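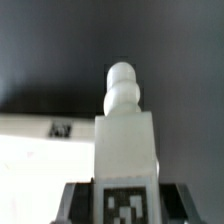

Wrist camera view: knob block with marker between the gripper fingers.

Kudetti Gripper Comparison - Frequently Asked Questions
Maintained by Telmo Lorente. Last updated 24 Oct 2025.

What is being compared?
Two parallel grippers, the Treduner and the Hung, on the same arm with the same controller. The wrist camera is unchanged between runs.

Why a white knob on a white block?
Low contrast is hard on edge detection. The rounded profile gives few straight lines to fit, so pose comes from the marker on the front face of the block.

The marker runs out of view at close range. Is that a fault?
No. The last full marker pose is stored before the final approach, and the controller closes on that value. If no full pose was read, the run is aborted and logged as a vision failure. It does not count against the gripper.

How many runs does each gripper get?
100 per finger set. The endurance test is separate and runs to 1,000 open-close cycles with no part.

Which finger shape should I start with?
The slanted ones. Straight fingers hid more of the marker in the June runs and were dropped.

Do I need to recalibrate after changing fingers?
Yes, if the finger length changes. Hand-eye calibration can stay as it is, but the tool center point must be set again. Allow roughly 55 minutes the first time.

What exposure should I use?
Fix it manually. Auto exposure reacts to bright white surfaces near the part and shifts between approach and grasp. Some clipping on a side surface is acceptable. Clipping on the marker is not.

Can I use a different controller?
The scripts are written for Widis. Other controllers will work if they accept a stored pose and report finger position - force readout is optional.

What counts as a successful grasp?
The block is lifted, held for 2 seconds and set down without slipping. Partial lifts are logged as failures.

Where do I send results?
Upload the run log and the calibration file together through the project page. Logs without a calibration file are not added to the table.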